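Arneo opens second collection floor for hand-held gripper recordings

January 25, 2025

Arneo has put a second floor into service for recording manipulation examples with hand-held grippers, the company said in a note to its research partners. The recordings feed Komora, a policy model that learns household and light assembly tasks from human demonstrations. The first floor, open since October, stays in use for bench work only.

The new space is a single large hall with movable furniture, divided into stations by task family. Operators work with a gripper in each hand and carry out a task from start to finish while the tools record. No robot arm takes part at this stage. The trajectories are mapped later to the arms on which Komora is tested, which share the finger geometry of the hand-held tools.

According to the note, the present set holds 1,277 accepted demonstrations. Of these, 839 are two-handed. The remainder use one gripper, with the other held still or set aside, and are kept in a separate split. The company intends to stop adding to the one-handed split and put all floor hours into two-handed tasks until the next model is trained.

Hamish Strachan, who runs collection at Arneo, said the main limit on the first floor was variety of background. "A model that has seen the same bench for three months learns the bench," he said. "We were getting good numbers at the station where the data came from and poor numbers two meters away." Furniture on the new floor is moved between sessions, and operators change stations at set intervals. People walking through a recording are left in. Sessions are not stopped for them.

A demonstration is accepted if it passes two checks. The first is automatic and looks at tracking: if the pose estimate of either gripper drops out for longer than the set limit, the take is rejected without review. The second is done by a reviewer, who watches the take at double speed and marks the start and end of each subtask. Takes with a failed grasp followed by a clean recovery are accepted and labeled as such. Takes in which the operator corrects an object with a bare hand are rejected.

Most rejections so far come from the tracking check. Fast wrist rotation is one cause. Another is a marker turned away from the other gripper's view for too long, typically when one hand reaches behind a tall object. Operators are now told to slow down at the handover point and to keep the square marker tilted toward the opposite hand where the task allows it. The written instructions were cut from 8 pages to 2 at the same time, after new operators were found to be skipping the section on calibration.

Calibration is repeated at the start of every session and after any tool is dropped. It takes a few minutes and consists of opening and closing the fingers through their full range, followed by a slow sweep of both tools across the working area. The resulting file is stored with the session, so that older takes can be reprocessed if the tracking software changes. This has been done once, with the October recordings, and recovered a number of takes that had been rejected the first time. 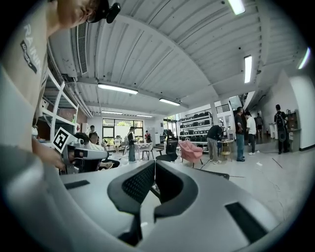

Two-handed recording at Arneo. The fingers of the right gripper are in the foreground; a second gripper with its square marker is at left.

Storage and labeling are handled by Kamath, which also keeps the reviewer tools. Each take is stored as synchronized video from both grippers, finger opening over time, and the estimated six-axis pose of each tool. Task names follow a fixed list. Free-text notes are allowed but are not used in training. Faces are blurred before the material leaves the collection site, and audio is not kept.

The file layout follows Standar, the in-house format that Arneo and Kamath adopted last year. Venkatesh Lobo, who maintains it, said the only change for the new floor is a field that records the furniture layout by code. "We wanted to be able to hold out a whole layout at test time," he said. "Before this, the split was by date, and date was a poor stand-in for what had changed in the room." Older sessions have been given the code for the bench floor, and existing loaders will read the new files without modification.

Arneo has not published results from the enlarged set. The note gives one internal comparison, between a model trained on bench data alone and one trained on the same amount of data drawn from both floors. The second did better on pick-and-place in unseen positions and slightly worse on insertion, where the bench recordings are more precise. Strachan said the difference on insertion was within the spread between training runs and that the test will be repeated with more seeds.

Work planned for the coming quarter covers drawers, hinged doors and soft items such as towels and bags – tasks that were left out on the first floor for lack of space. Soft items will need a longer limit on take duration and a different rule for subtask boundaries, as reviewers disagreed on where a fold begins. A draft of that rule is with Kamath.

Partners with access to the existing set will receive the new takes in the next regular update. Requests for particular tasks can be sent to the collection desk and should name the objects, the start state and the end state.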